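Unit 4: Sorting, Grouping and the Trouble with "Other"

Course notes for Objects and Arrangement, D. Hettiarachchi

What we mean by sorting

When to choose one attribute

When one attribute won't do

Proximity as a claim

Reading before the workshop: Filley packet, sections 2 and 3. The section on button drawers may be skipped, though people who skip it tend to ask me questions that it answers.

What we mean by sorting

To sort is to decide that some differences matter and others can be ignored. Anyone who has put away silverware has done this. The forks go with the forks, even the one with the bent tine, and the bent tine is ignored until it stabs somebody.

For this unit, an attribute is any property you could use to split a set: color, shape, size, weight, material, what it cost, who left it on your desk. A group is whatever ends up together after the split. A leftover is what you have when you thought you were finished.

Choosing one attribute

Sorting by a single attribute is fast, easy to explain and easy to check. A stranger should be able to look at your groups and name the rule. If you have to stand beside the table and explain it, the rule is doing less work than you are.

Color is what most adults reach for first, and shape is a close second. The button exercise in the packet uses 478 buttons. Please don't attempt it on a carpet.

Pick color when the set has few colors and many shapes. Pick shape when it's the other way around. When both vary, pick either one, write it down, and stick with it past the first awkward object. Most sorting rules die at the first awkward object.

Blocks are good for practice. They have no sentimental value and they don't roll far, with the exception of the cylinders, which roll exactly as far as the radiator. 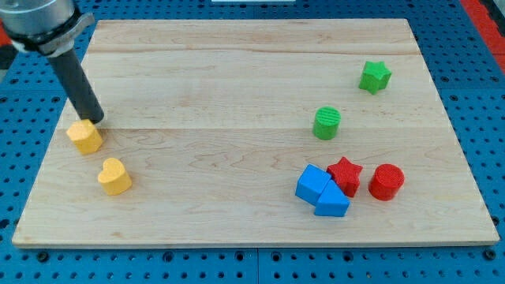 Figure 4.1. Blocks on a wooden board. Which attribute would you name first?

Start with the left side of Figure 4.1. The two yellow hearts agree on both color and shape, so they tell us nothing about which attribute is in charge. They would be a group under almost any rule. Beginners love a pair like this and use it as evidence for whatever they already believed.

The green star and the green cylinder are more useful. They share a color and differ in shape, so if you want to call them a group, you have committed yourself to color. If you sort by shape instead, they part company, and each needs a new home. Write down your answer before you look at the blue blocks.

Proximity as a claim

Now consider spacing. Objects that sit close together look as though they belong together, whether or not anyone meant it. The two blue blocks are pressed against each other. The hearts are merely near each other, at a loose diagonal, and most readers will pair them anyway and feel clever about it.

In your own layouts, treat a gap as a statement. If two objects touch, you are telling the viewer something, so make sure it is something you would sign. Last November's group turned in a beautifully reasoned sort by size, with everything shoved into one corner of the table. Their written rule was excellent. Their table said "garage."

When one attribute won't do

Use a second attribute only inside a group you have already made. First color, then shape within color. Going back and forth between the two produces what the Jayasinghe handout calls a mixed key and what I call a kitchen drawer.

The label "Other" is allowed once per layout. It may not be your largest group. A previous layout of 108 objects reached me with an Other pile that had its own Other pile.

Workshop task

Work in pairs. Take one tray of blocks from the Zallthorpe shelf.

Lay the blocks out by one attribute. Write the rule on a card and turn it face down.

Trade places with another pair. Guess their rule from the layout alone, then turn over the card.

Re-sort the same blocks by a different attribute, and note which blocks moved and which stayed put.

Hand in both cards with your notes. A paragraph is enough. Photographs are welcome, but I grade the paragraph.

Return the blocks to the tray they came from. The Fustness set has its own tray and looks nearly identical to the other one, so check the underside of the tray before you pour. Separating the two sets afterward is a fine exercise in sorting, and it will be assigned to whoever mixed them.

For next time: bring ten small objects from home that you believe have nothing in common.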